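Everyday Food Skills
Session 4 handout: boards, baskets and the first potato
Wed 8 January

Happy new year, and welcome back! I know a few of you joined in September and a few of you are brand new, so I've written this one up a bit more fully than usual. If you were here before Christmas you can skim the first part, but do read the bit on potatoes, as I've changed my mind on a couple of things.

Setting up your place

I go on about this every term and I'll go on about it again. Most of the trouble people have with chopping comes from the minute before they pick up a knife. The board slides, the veg is still in a bag under the table, the peelings have nowhere to go, and you end up working in a space the size of a paperback.

So, before anything else, get your board down. Put a damp cloth under it (wring it out properly, a soggy one makes things worse) and give it a shove with the flat of your hand. If it moves, do it again. Then put your vegetables behind the board, where you can reach them without crossing over the knife. I like a basket for this. A bowl is fine, but round things at the bottom of a deep bowl are a pain to fish out, and a shallow basket lets you see what you've got left.

One thing at a time comes out of the basket and onto the board. I used to tip the whole lot out at once and then spend half my time chasing onions round the table – please don't copy me.
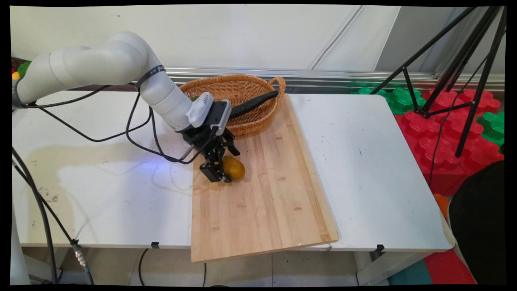 Fig. 1. A potato on the bamboo board, with the basket behind and a cucumber still in it.

I'm fond of bamboo boards, though I'll admit they do pick up marks. Small scuffs and pale scratches are nothing to worry about. What you're looking for is a deep groove you can catch a fingernail in, or a split starting between the strips. Wash them by hand with hot water and a little washing-up liquid, both sides, and stand them on edge to dry. Never leave one in the sink to soak. I did that with my first Kalent board and it bent like a banana.

Oil them now and then if they look dry. Any food-safe board oil will do, and you don't need much.

Potatoes

We're starting with waxy yellow ones this week, as they hold their shape and they're kinder to beginners. You'll want about 500 g between two of you for the salad.

Scrub first, then decide whether to peel. With thin skins I mostly don't bother. Dig out any eyes with the tip of the peeler, and if you find a green patch, cut it away generously. If the potato is green all over or tastes bitter, bin it.

A potato rolls, and that's the whole difficulty with it. Take a thin slice off one long side, turn the potato onto that flat face, and now it'll sit still for you. Fingertips tucked in, knuckles forward, and let the knife travel rather than pressing straight down. Slices first, then sticks, then cubes. I don't mind if your cubes aren't perfect, but try to keep them near enough the same size or you'll have mush and crunch in the same pan.

Start them in cold salted water, bring it up gently, and test with the point of a knife.

Cucumber

Much easier! Wash it, trim the ends, halve it lengthways and run a teaspoon down the middle if it's a watery one. For the salad I like half moons, fairly thick. Salt them lightly in a colander while the potatoes cook and pat them dry afterwards.

The dressing

200 g plain yoghurt, a spoonful of mustard, a squeeze of lemon, plenty of dill. The Pullari mustard in the cupboard is fierce, so start with half what you think you need. Dress the potatoes while they're still warm and add the cucumber once they've cooled.

Before you go

Boards washed and standing up, cloths in the blue tub, baskets shaken out over the compost (there's always more soil in them than you'd think). Wipe the tables, including the edges.

For next week please practise the flat-side cut on at least one potato at home, and bring a lidded tub. We're doing carrots and leeks.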